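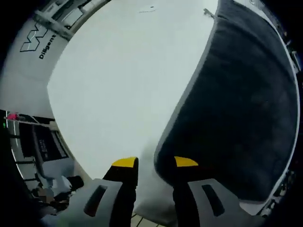
Teach With the Tool, Then Check the Log

Opinion, by Amna Bugti

There are two common ways to show a robot a manipulation task. In the first, an operator sits at a station and drives the arm remotely. In the second, a person holds a copy of the gripper and does the work by hand, with a camera fixed to the tool. The two fingers with yellow tips are then the only part of the robot present, and the camera sees them from just above, as it would on the arm.

My position is that the hand-held method should be the default for any task involving flat or flexible material, and that remote control should be kept for the cases where the arm itself is the difficulty.

The case for remote control is easy to state. Every motion recorded is a motion the arm can perform. Joint limits, reach and speed are respected by construction. Engineers at Cumel have made this argument to me more than once, and I accept it for heavy parts and tight enclosures.

The cost is contact. Sliding one finger under the edge of a sheet requires small corrections that a remote operator makes late or does not make. The operator sees the edge lift, stops, backs off, and tries again. The recording then contains the hesitation, and a policy trained on it will hesitate in the same place.

Our own figures for a sheet-handling task at Dulville were as follows. By remote control, one operator produced 30 usable demonstrations in a shift. With the hand-held gripper, the same operator produced 103. The full set collected in June came to 1,439 demonstrations, of which nearly all were made by hand. I do not claim the ratio holds for other tasks. It would be smaller for simple pick and place.

Volume is the weaker half of the argument. The stronger half is that the hand-held tool transmits force. A person feels the sheet bend before it creases and changes the angle of the wrist. No force signal is stored, but the corrected path is, and the path is what the policy learns from.

The objections deserve an answer. A person can move faster than the arm, and can reach poses the arm cannot. Both faults can be found by replaying each path against the arm model before training. Rajput runs this check on every recording and discards what fails. Wide-angle lenses bend straight edges, so the camera on the arm must match the one on the tool in lens and mounting. Clestetti skipped that step on one project and spent 9 days looking for a fault in the training code.

I would add one rule of practice. The person giving the demonstration should be someone who does the work, with the tool set to the same finger opening the robot will use. An engineer who has never handled the material will record an engineer's guess at the job, whichever method is chosen.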